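Work and Automation: Course Handout
Home | Course plan | Handouts | Reading list | Contact

Handout 4: Who does which part of the task?

Lecturer: Ingeborg Kleinschmidt
Please read before the October seminar. Bring one page of your own notes.

1. What we left open last time

In the last lecture we spoke about machines which take over one complete job, for example the palletising at the end of a packing line. Such cases are easy to discuss but they are quite rare. More often a machine takes a few steps inside a job, and the person keeps the other steps. Today I want to look at the steps which remain.

I use three terms in this handout. "Task" is what the worker is asked to finish. "Step" is a piece of the task which can be given to somebody else. "Handover" is the moment when a part, a tool or a piece of information goes from one to the other. In the written job descriptions we find many tasks and steps, and handovers are almost never mentioned.

2. The case of Lesora

Lesora makes fittings and small storage goods for offices. The assembly department had 12 people on the day shift when the robot arms arrived. Marites Tan was the shift leader, and she kept a notebook during the first 4 months, which she kindly allowed me to read. In this notebook there are 294 entries. The most are short, such as "waited for arm" or "asked Bienvenido to move the bench".

What surprised me is how few of the entries are about faults. Many of them are about waiting, about where to stand, and about who may stop the machine. Before the arms came, a worker could put down a part and speak with a colleague. After, they felt that they should stay at the bench until the movement was finished, although no rule said so.

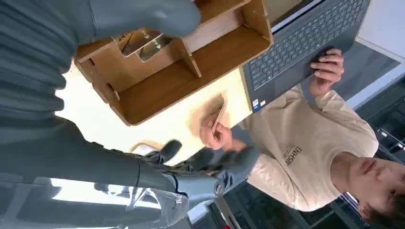 Handovers are difficult to study from a plan, because a plan shows only that a part goes from station A to station B. At the bench we must ask more exact questions. A man who holds a thin flat piece of wood directly before a robot hand, while his other hand is on the edge of a laptop, has both hands in use, and his eyes are down at the table. If a third thing needs attention, for example a message on the screen, something has to be put down. In the old job description of Lesora this was one line: "assembles box from panels". With an arm at the same table, the line should be split in smaller steps, and for each step we should write which hand is free and where the person looks.

3. What changed for the people

Rosalinda Padilla, an assembler, described her work before as "my own speed". In the interview she said that her back is better now, and that she is more tired in the head. I ask you to take both halves of this answer seriously. In student papers I often read only one of them.

Bienvenido Ignacio moved from assembly to setting up the arms. His pay went up by one grade. He also became the person whom everybody calls, including in his break, and this was not foreseen in the new grade. It was corrected later, when a second setter was trained.

2 workers asked to be moved to the warehouse. One came back after the summer.

4. For the seminar

Choose a task you know well from your own work or from a placement. Write down its steps in order and mark every handover. Then suppose that a robot arm takes two of the steps. Which new handovers appear? Who waits for whom? Who has the right to say stop, and does this person have a free hand to do it?

Imelda Cruzado will lead the second group. Her group works with the Mendex material, where the arms came in without any talk with the staff before, so please compare your results with them at the end.

Notes can be handed in on paper or by e-mail, until noon on the day before the seminar.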